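August 9, 2021

Glue-up tests, second batch. Picking up from the June notes.

Short version: the Zumel white glue is fine for the small boxes, not fine for anything that gets clamped at an angle. Slides all over. Had to reset the miter on the walnut lid twice and it still set a hair proud at the back corner. Will sand.

Shop was 70 degrees when I started, humid. Opened the big door after lunch and it got worse, so shut it again.

What got glued:
- walnut lid, four miters, Zumel
- maple offcuts, edge to edge, Zumel on one pair, Gamage yellow on the other
- the cherry tray bottom, Gamage yellow
- scrap pine, both glues, just to break

Left everything in clamps 60 minutes. Label on the Gamage says less but I don't trust it in this weather.

Broke the pine first. Gamage joint held and the wood went next to it, long ugly splinter, good. Zumel joint let go partly along the line, maybe a third of it clean glue. Could be me, I was stingy with the spread on that one and the brush was half dried up. Do over with a fresh brush before blaming the glue.

Maple pairs both look OK. Squeeze-out on the Gamage dries hard and yellow and chips the scraper if you leave it overnite. Get it at the rubbery stage. Zumel peels off in strips, very nice, wish it was the stronger one.

Cherry tray: stain test on the underside shows a pale patch where I wiped with a wet rag. Stop wiping with the wet rag. I wrote this same thing down in June. Tape the inside corners before gluing and pull the tape while its still soft.

Clamps. The Rundora bar clamps are slipping again, the two short ones with the orange handles. Cleaned the bars with mineral spirits, roughed them up with 120 paper, a bit better. Do not use them on anything that matters. Long ones are fine. If anybody orders more, get the 12 inch, we are always short on those and never on the long ones.

Wax paper under everything please. Somebody's joint left a ridge on the assembly bench and I found it with the card scraper. Took it down but there's a shallow dip there now, so don't use that end for checking flat.

Voltetti finish came in, the water based satin. One coat on a maple scrap. Goes on milky, went clear in the time it took to sweep. Raised the grain a lot. Knocked back with 320 and put on a second coat, much smoother, but I got a drip on the end grain and another on my shoe. Foam brush leaves bubbles if you press. Try the pad next time. Want to see it over the cherry before deciding, might look cold.

Price was more than the oil. Receipt is in the drawer, 13 dollars of it is shipping.

To do
- redo the Zumel pine joint, fresh brush, proper spread
- sand back corner of walnut lid, go easy, veneer keys go in after
- third coat on maple scrap, then leave a wet cup on it overnight
- cut two more cherry scraps from the same board for color
- look for the small glue bottle with the yelow cap, it was by the sink

Also the drying rack pegs are loose on the left side. Fine for scraps, don't put the tray on it.

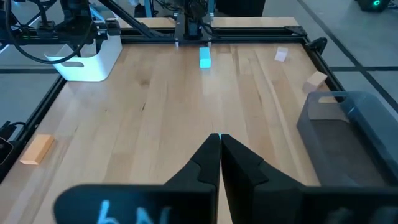 Cherry tray stays in clamps till tomorrow, I'd like to see whether the bottom moves overnight. Leave the tape on it.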